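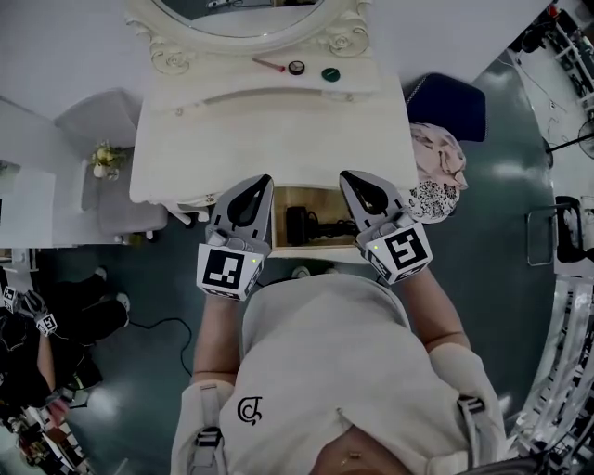
Some thoughts on the away corner, after another night at the Skostport leisure centre. The home fighter gets smoke, a song his mum picked and shorts with his name across the backside in sequins. The away fighter gets announced while people are at the bar. And he dresses for it. A light grey T-shirt with a small black logo on the left of the chest, like the one up top, is as near to a robe as most of them bother with. I've come to trust a man in a plain grey T-shirt. He has left room in the bag for sandwiches.

Last night's was Mervin Perron. 66 fights, 2 wins, a couple of draws he'll tell you were robberies and a lot of losses he'll tell you were Tuesdays in all but name. He has been stopped so rarely that he takes it personally when you bring it up.

His opponent was Marcus Wojcik, 23, unbeaten, sponsored by Tomeck, who do conservatories. Sold enough tickets to fill one side of the hall. Lovely jab. Hair by someone who charges.

For those new to small-hall boxing: the lad in the home corner sells tickets, the tickets pay the man in the away corner, and the man in the away corner is expected to be grateful and lose over four rounds without anything unpleasant happening. It isn't fixed. It's just very well understood.

The skill in it is enormous and I will bore anyone about this. Perron spent the first round standing on Wojcik's front foot. Not stamping. Resting, as you might on a pub rail. Wojcik looked at the referee. The referee looked at their feet, by which time they were perfectly ordinary feet.

Second round he discovered the kid drops his right hand when he steps back. Hit him once through the gap, quite gently, and then gave him a look. I've had that look from driving instructors.

Wojcik's fans, to their credit, went quiet for a full ten seconds. Then somebody started the song again.

Third round was Wojcik's best. Good body shots, proper ones with his feet under him, and he'd stopped dropping the right. So he'd been taught something, in public, mid-fight, by a man who was going home with a loss for his trouble. Some people pay a gym for that.

Speaking of gyms, Perron trains out of Haddad's, above the tyre place. I went up there in November and could see my own breath. The heavy bag is more tape than bag. Alaric Ruiz-Ortega runs it and does Perron's corner too, and his advice between rounds last night was, in its entirety, "You all right?" and then, before the last, "Van's on a meter."

Referee had it 40-36. I had Perron nicking the second. Perron had it "whatever, mate" and was already unwrapping his hands with his teeth.

I'm not going to shout about the scoring. Four-rounders are scored by the referee alone, he's a foot away from it, and I was behind a pillar with a pie. But 40-36 says a man didn't do anything for twelve minutes, and he did plenty. A 39-37 costs no one a thing. The kid still wins. The song still gets played.

Had a word afterwards with Yolanda Fitzsimmons, who made the match. I asked if she'd been worried when that right hand landed. She said she'd rather he found out from Mervin than from somebody who meant it. I've been turning that over all day and I think it's the most sensible thing I've heard said in boxing this year, though the competition is weak.

The thing fans get wrong, me included for years, is reading a record like a school report. Someone behind me looked Perron up on his phone during the ring walk, laughed and showed his mate. Same fella was shouting "careful, Marcus" by the second.

A losing record on the road tells you a man turned up, made the weight or near enough, passed his medical and took fights at short notice in towns where he couldn't have told you which way the sea was. Winning would have played havoc with the diary. Beat a few ticket sellers and the phone goes very quiet.

Which is the bit I do find grim, if I stop being cute about it. It's a funny sort of trade that pays you less the better you get. And he's taking real punches for it, even from the polite ones. I'd like to see more fuss made about how often these lads box. I'd like it made by someone with more clout than me and my pillar.

Someone's asked if Wojcik is any good. Yes, I think so. Raw, stands too tall, but he listened. Give him another year of Perrons before anyone says the word "title" near him. The MC has already said it, obviously. The MC says it about everyone. He once said it about the raffle.

Also asked: who is Stestater and why were they all over the ring canvas? Haven't the foggiest. Could be a bank, could be a cough mixture. Perron spent most of round four steering the kid round the wet bit of the logo, so he at least got some use out of it.

Last I saw of him he was in the car park eating a sandwich out of foil while Wojcik's family queued up for photos with him. He did every one of them. Boxing again in a fortnight, away.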